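Kitchen drawer tips I brought home from an open day

On 7th February I went to the open day of Hillska, where they show robots for work in the house. I expected to look at machines for one hour and drink the coffee. Instead I came back with a page of notes for my own kitchen.

The table which interested me most was the one for sorting cutlery. Bhavana Nair was explaining it to the visitors, and she was patient also with my slow questions. She told us that the arms have trouble with the same things as tired people in the evening – spoons inside spoons, forks with the tines caught, a tray that slides away.

Lay the pieces flat first

Do not sort from a wet heap. Put a towel on the table and spread the cutlery on it, with all handles to the same side. I tried it at home and it goes much quicker, even with the small spoons.

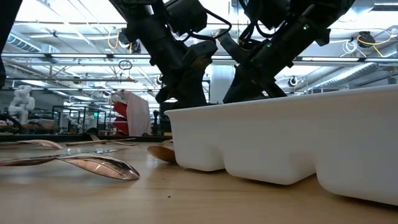 Choose a tray with rounded compartments

Crumbs stay in square corners and a cloth does not reach them well. In a rounded compartment one wipe is usually enough. Measure the inside of the drawer before you buy, also the height. My first tray was 2 mm too high and I had to give it to my neighbour.

Keep wood and metal apart

Wooden spoons should dry standing in a jar, overnight if possible. A little food oil in May and again before winter is sufficient for mine.

Stop the tray from sliding

A piece of thin rubber mat under each end holds it. I paid 100 crowns for a roll and most of it is still in the cupboard.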